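Can a Small Robot Arm Put Things Away? Project Report

Daiane Furtado and Bianka Bozsik
Lukside project group, final version, 9 October 2022

Why we picked this

Our project started with an argument over a dishwasher. Bianka said a robot would be unloading it for her before she turned 36, and I said no way, the cups alone would finish it off. We both wanted to be right, so we signed up for the household chores topic and spent the next months finding out how far a cheap arm can get with the dullest job in any home or store, putting a thing back in the place where it belongs.

We didn't have a kitchen to work in, and our budget was 200 dollars on top of the parts already in the lab. So we shrank the chore. A cup going on its shelf, a fork going in its slot and a box going on a store rack all need the same basic skill. You have to hold the thing, turn it the right way and get it into a space that is only a little bigger than it is. A shape sorter is a toddler toy, but it asks for all of that in a very small area, and nothing breaks when you miss!

What we built on

We called our setup Timau. The control program is Kirkier, which an earlier group wrote and left behind with very few comments (we have added a lot of them, you're welcome, next group). Kirkier lets you guide the arm by hand, save the path and play it back. Bianka added the part that makes small corrections when a piece is a bit off from where it should be.

We began work in February. The first weeks went almost completely into cables. A wire that is too short pulls on the joint, and a wire that is too long gets caught on things, and both problems look exactly like a bug in your code until you check. I rewrote one function four times before I moved a wire and everything was fine.

The target is a green board with four holes: a square, a cross, a circle and an octagon. It lies flat on the table, and the arm works from one side of it. 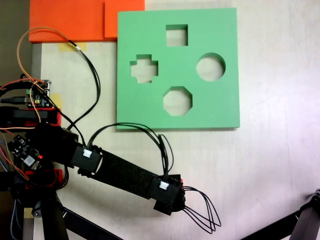
Is this kind of robot ready to put away dishes or stock a shelf at home?
A small arm like ours can repeat a simple placing job when every item starts in a known spot, but it is not ready for a kitchen or a store, where the items and the spaces keep changing.

What we found

We ran 573 tries in total and wrote down each one. The circle was our favorite from the start. A round piece has no wrong way to be turned, so if the arm gets it over the hole it usually drops in. The octagon was nearly as kind, and we think that's down to its shape, as it only ever needs a small twist to line up.

The square was harder and the cross was awful. With the cross, a piece that was turned just slightly would sit on the rim and rock. A person feels that right away and wiggles it. Our arm had no sense of touch at all, so it let go and went home looking very pleased with itself. Bianka's correction step helped a lot with the square and only a little with the cross.

The best afternoon of the project was when we taught the arm to wiggle. We copied what our own hands do, a tiny circle with light pressure, and the square started going in on tries we would have written off before. We cheered loud enough that the Aguiar group next door came to look. They are working on folding towels — we do not envy them.

What this says about chores

Going in, I thought grabbing would be the hard part. For our pieces it was the last half inch, where the fit is tight and you have to feel your way. Kitchens are full of last half inches. So are stores, if you think of sliding one more box onto a full rack.

Speed is the other thing. I can empty a dishwasher while talking on the phone. Timau needed a long pause before each placement to settle down, and if we cut the pause it missed more. For a machine that works at night while you sleep, slow might be fine. In a shop with people waiting it wouldn't be.

If we had 3,000 dollars, we would spend the first part of it on force sensors for the gripper and the rest on a stiffer arm. Without more money, we would still try moving the board between runs, which we never did enough of. Most of our tries had it in the same place, and that makes our results look better than they should.

Bianka still says 36. I've moved from "no way" to "maybe the plates."

Our notes and the commented version of Kirkier are in the shared project folder, along with the log of every try. Please read the part about cables first.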